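5. Preparing the table and objects for supervised grasping

5.1 Scope

This section covers the work area, the objects placed in it and the checks made before and during supervised grasping with the Dirkwood two-finger gripper. It applies to household object sets handled on a covered table. It does not apply to hot items, glass, live electrical goods or anything intended to be eaten afterwards.

Read Section 3 (Mounting) and Section 4 (Emergency stop and speed limits) first. The instructions here assume that the site risk assessment has been signed and that the arm is running in reduced speed mode. Reduced speed mode does not replace the risk assessment.

In this section, "operator" means the person holding the enabling device. "Second person" means anyone else inside the marked floor area. Only one operator is permitted per arm.

5.2 Before power is applied

1. Confirm that the emergency stop is latched in.

2. Check the table clamps and the rail bolts by hand. If anything moves, tighten it to the torque given in Section 3 and record the correction in the log.

3. Lay the cloth flat and clip it outside the reach of the arm. Pull out folds in the working area. A fold higher than 2 mm will be read by the Morska contact monitor as a surface, and the arm will stop short of the object.

4. Check that the cloth does not hang over a cable path or a moving joint.

5. Inspect the finger tips for cracks, lifted edges and residue. Wipe them with a dry cloth. Solvents are not to be used on the finger faces.

6. Clean the wrist camera window with the lens cloth supplied in the kit.

7. Walk the wrist cable from the camera to the first clamp. There must be slack at every joint with the arm parked.

Note: A patterned cloth may be used. If the pattern is changed, the background reference must be taken again (step 5.4.3). Mixing references from different cloths in one session file is the most common cause of rejected sessions.

CAUTION: Do not use tape on the underside of the cloth within the working area. The adhesive migrates to the fingers and the release check in 5.6 will fail.

5.3 Selecting and placing objects

Objects are grouped in the Uchida object register as rigid, flexible, squeezable and transparent. An object may be listed in more than one group, in which case the stricter limits apply. An object that is not in the register is not placed on the table, including for a quick trial.

1. Choose objects from the register and write their register codes on the session sheet.

2. Measure the grasp width of each object at the intended contact height. The rated opening of the gripper is 90 mm. Objects with a grasp width greater than 58 mm are gripped by the rim or by a wall, and the wall grasp must be selected on the session sheet.

3. Empty any container that will be lifted. Containers that hold something may stay on the table as obstacles, but they are marked "do not lift" on the session sheet and excluded from the target list.

4. Separate lids from containers unless the task is a lid task. A separated lid lies flat or rests against another object. It must not be balanced on a rim.

5. Turn latches and tabs so that the operator knows which way they face. A latch that projects into the path of a finger is treated as part of the object width.

6. Leave at least 39 mm between the target and its nearest neighbour at the first placement. Closer spacing is permitted after the first clean lift, and touching objects are permitted only in clutter tasks.

7. Close caps on tubes and bottles. Squeezable items are limited to the low force setting for the whole session, including moves in which they are not the target.

8. Keep soft and fibrous items clear of the finger pivots. Straps and cords are to be laid so that no loop stands up from the cloth.

Transparent objects need separate attention. The wrist camera sees the cloth through them, so their edges are weak and the printed pattern can be stronger than the outline of the object. The depth estimate is then taken from the table surface. The approach height for any object in the transparent group is set by the operator and not by the automatic estimate.

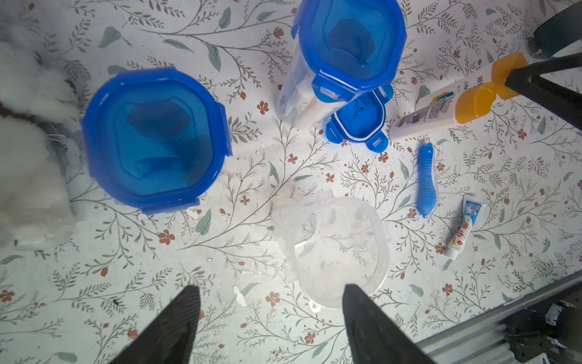

Page last changed: August 2025. Reviewed by: Yuzuki Ebihara. Replaces the March issue.

On a printed cloth, leaves and stems show through the walls of a clear box. With the fingers spread and the box lying between them in the wrist view, look for the rim and the latch tab and ignore the pattern. In mixed layouts, blue containers, a loose lid and tubes may be in view at the same time as a transparent target. They are obstacles for planning purposes even when they appear well behind the tips.

5.4 Setting the approach

1. Release the emergency stop and wait for the steady status light. A flashing light means that a fault is still stored. Clear it from the pendant before going on.

2. Move the arm to the overview position. The finger tips should be visible at the lower part of the wrist view. If only one finger can be seen, the camera bracket has shifted and the mounting check in Section 3 must be repeated.

3. Take the background reference with the cloth in place and the objects removed. Return the objects to their places after the reference has been accepted.

4. Select the target on the pendant. Check that the register code shown is the one on the session sheet.

5. For opaque objects, accept or correct the approach height offered by the Illetti planner.

6. For transparent objects, switch off the automatic height and enter the measured height by hand.

7. Open the fingers fully and jog to the pre-grasp position. Stop with the tips short of the object. Both sides must be clear of rims, tabs and neighbouring items.

8. Look at the table directly before the final approach. The wrist view alone is not sufficient, as it does not show the outside faces of the fingers or the space behind the wrist.

Note: If another arm shares the table, it must be parked or in monitored standstill before step 7. A second arm that enters the wrist view during an approach is handled as an intrusion. Release the enabling device and start again from step 2.

Note: Aluminium rails and clamps at the table edge reflect overhead lighting. Where a bright line crosses the wrist view, turn the lamp or lower it. Do not cover the rail with loose paper or fabric.

5.5 Grasp and lift

1. Hold the enabling device in the centre position throughout the movement.

2. Close the fingers at the force setting for the object group. Watch the object and not the pendant.

3. Wait for the contact indication. If the fingers close fully with no indication, open them and back away along the approach line. Do not sweep sideways to find the object.

4. Lift slowly to the first hold height and pause.

5. Check the grip by eye. A thin-walled container that bows inwards is being held too hard. Lower it, reduce the setting by one step and repeat.

6. Continue to the placement position. Do not carry an object above a second person's hands, or above an open container unless placing into that container is the task.

WARNING: Hands stay outside the rail line whenever the enabling device is pressed. This includes straightening the cloth, catching a rolling tube and picking up a dropped lid. Release the device, confirm standstill, then reach in.

CAUTION: Continuous holding for over 90 seconds heats the finger drive. The pendant will show a drive temperature message and the object may be lowered automatically. Keep the space beneath the held object clear.

5.6 Release and reset

1. Lower the object until contact is indicated, then open the fingers in two stages: a short opening, a pause, and the full opening.

2. Confirm that the object has stayed behind. Lids with gaskets and soft tubes tend to cling to the finger face.

3. Back away vertically before making any sideways move.

4. Return to the overview position and release the enabling device.

5. Reset the objects by hand with the arm in standstill. Use the placement list for the next trial and not the positions in which the objects were left.

6. Brush crumbs, fibres and other debris from the cloth between trials. Small debris does not stop a session, but it must be cleared before a new background reference is taken.

5.7 When to stop the session

Stop the session and latch the emergency stop if any of the following occurs:

- an object leaves the table
- a container cracks or a cap comes off during a lift
- a strap, cord or fibre is drawn into a finger pivot
- the cloth is dragged by a finger, by any amount
- the wrist view freezes or lags behind the arm
- a person not named on the session sheet steps inside the floor marking

A session stopped for one of these reasons is not resumed. Close the file, inspect the fingers and the camera bracket, and open a new file from 5.2. A damaged object is withdrawn from the register, and its code is not reissued to a replacement — even when the replacement is the same model.

5.8 Records

The session sheet is kept with the session file. It must show the operator, the cloth reference, the register codes, the force settings used and any change of setting made during lifting. Corrections are struck through once and initialled. Stops under 5.7 are entered in the arm log as well as on the sheet, with the pendant fault code where one was displayed.

Blank session sheets are in Appendix C. Force settings by object group are in Appendix D. For cleaning and storage of the fingers at the end of the day, go to Section 6.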